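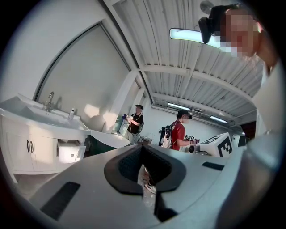 Tseng replied: before you replace anything, check whether the breaker is a combination type. If it is, the trips you describe could be arc fault and have no connection to the load.

Original question
Space heater trips breaker after 5 minutes, but only in the back room

I have a Duneo oil-filled heater with three settings, the lowest being 900 watts. In the back room it trips the breaker even on low. In the kitchen it runs all evening on high. The room was rewired in July and the receptacles are new. Nothing else is on that circuit apart from a ceiling light on a dimmer. Is the breaker bad?

2 answers

Answer 1 (accepted)
A 900 watt heater on 120 volts draws 7.5 amps. A 15 amp breaker will carry that indefinitely, so overload is unlikely unless something else shares the circuit.

Turn the dimmer fully off and run the heater for an hour. Older dimmers put noise on the line that some arc fault breakers read as a fault. If it holds, replace the dimmer with one listed for the bulbs you have. If it still trips, turn the breaker off, confirm the circuit is dead with a tester, and look for a loose terminal or a backstabbed connection at each receptacle. Move backstabbed wires to the side screws.

Many arc fault breakers store the last trip cause. The procedure is on the manufacturer's sheet and varies by model.

If the work was permitted, call the electrician back first.

Answer 2
Had the same with a Grillo heater. Swapped the breaker, no change. It was the plug, one blade was discolored. Check yours.

Comment on Answer 2
Discolored blades also mean the receptacle should be replaced. The contacts lose tension with heat.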